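Cosmin Gavrilă
@cosmingavrila

OK I've been promising this thread since January so let's go. Microgreens on a kitchen windowsill! I'm on my second winter of growing them and I still get silly-happy every time I see the first little loops poking up.

1/ Start with radish. I know everybody wants to start with basil or cilantro because that's what they buy at the store, but basil is slow and sulky and cilantro takes forever to wake up. Radish is up in a couple of days and you can eat it within a week or so. It's peppery and crunchy and great on eggs.

2/ Soil or mats? I've tried hemp mats, paper towels, coconut coir and plain old potting mix. Potting mix wins for me, every time. An inch deep is plenty. Break up the lumps with your fingers, flatten it with something stiff (I use the back of an old paperback) and water it before the seeds go on.

3/ Seeds go on thick. Thicker than feels right! They should nearly touch but not pile up. If they pile up, the ones underneath go slimy and you'll smell it before you see it.

4/ My favorite part: the weight. Put a second tray right on top of the seeds with something heavy in it. A bag of rice, a couple of cans. The seedlings push against it and root so much better. The first time I lifted the top tray and saw them all shoved up together underneath I called my sister into the kitchen to look. She was polite about it.

5/ Trays don't have to be fancy. Plain plastic is fine, bright colors are fine (I love a bit of color in a gray month). For the bottom one you want a flat floor and a good rim, no holes.

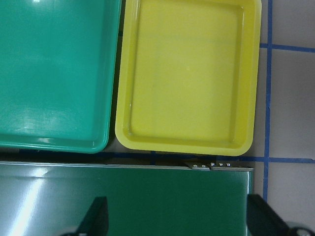
Do you need a grow light?

A windowsill that gets a few hours of sun is enough for radish, broccoli and peas. Turn the tray once a day or they'll all lean toward the glass like they're listening to the neighbors.

6/ Water from below. Once they're up, stop spraying the tops. Grow them in a tray with holes, set that inside the one without, pour a little water in the bottom and let the soil drink. Pour out whatever's left after half an hour. I lost two batches of sunflower to mold before I figured this out, and sunflower seed isn't cheap.

7/ Speaking of mold!! Those fuzzy white hairs right at the base of the stem on day three are probably root hairs. Mist them. If they vanish, you're good. If the fuzz stays and it's creeping across the soil like a cobweb, toss the batch and wash everything with hot soapy water.

8/ Peas deserve their own post. Soak them overnight, drain, sow, cover. Cut them just above the lowest leaf and a lot of the time you get a second round. It's a bit stringier but lovely in a stir-fry with garlic.

9/ Cutting: sharp scissors, dry greens. Skip watering the night before. Wet greens turn to mush in the fridge, dry ones in a box with a paper towel keep for most of a week. If you have to rinse, rinse right before you eat.

10/ Things I've put them on this month: eggs, lentil soup, tuna melts, cold noodles, a baked potato with far too much butter. Broccoli greens are the mild ones, so try those on kids.

11/ Next up for me is red amaranth, which is tiny and fussy and the most ridiculous pink. Seeds are already on the counter. If you've grown it, tell me how deep you cover it, or if you cover it at all!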